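Can You Trust the Person Telling the Story?

When a book says "I," somebody is talking to you. Grown-ups call that somebody the narrator. Most readers believe the narrator right away. Should you?

Take a made-up prince from a land called Orngate. On page 2 he says, "I am the bravest prince who ever lived." Fine, but who says so? He does! If a kid at school told you that, you would want some proof.
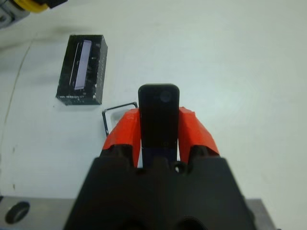

So look at what the prince does. On page 85 a goose hisses and he hides behind his horse. He tells us he was "guarding the horse." Hmm. The words say one thing and the goose says another.

Some narrators lie on purpose. Others fool themselves, or are too young to understand what they saw. Back covers won't help you much. They love to shout "a hero like no other," and they were written to sell the book.

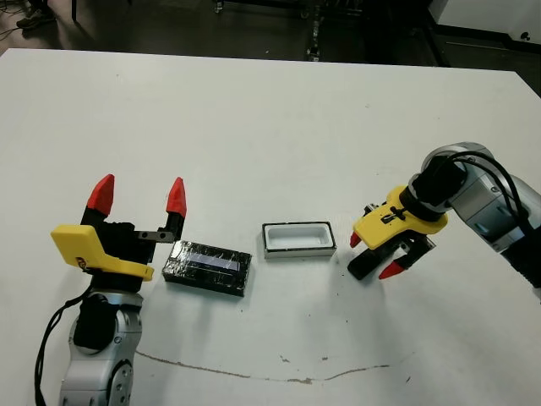

A long book isn't more truthful, either. Our prince could go on for 611 pages about his great love for the Lady of Stulness and never once ask her what she thinks. I'd like to hear her side before I believe in that wedding.

Try this with your next "I" story. Write down one thing the narrator brags about. Then hunt for a place where somebody else in the book acts as if it isn't so. You might not find one. Some narrators do tell the truth, but check first.
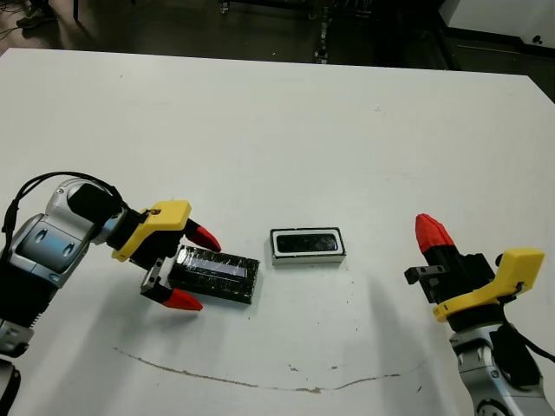 Two robot arms and two small boxes at a white table.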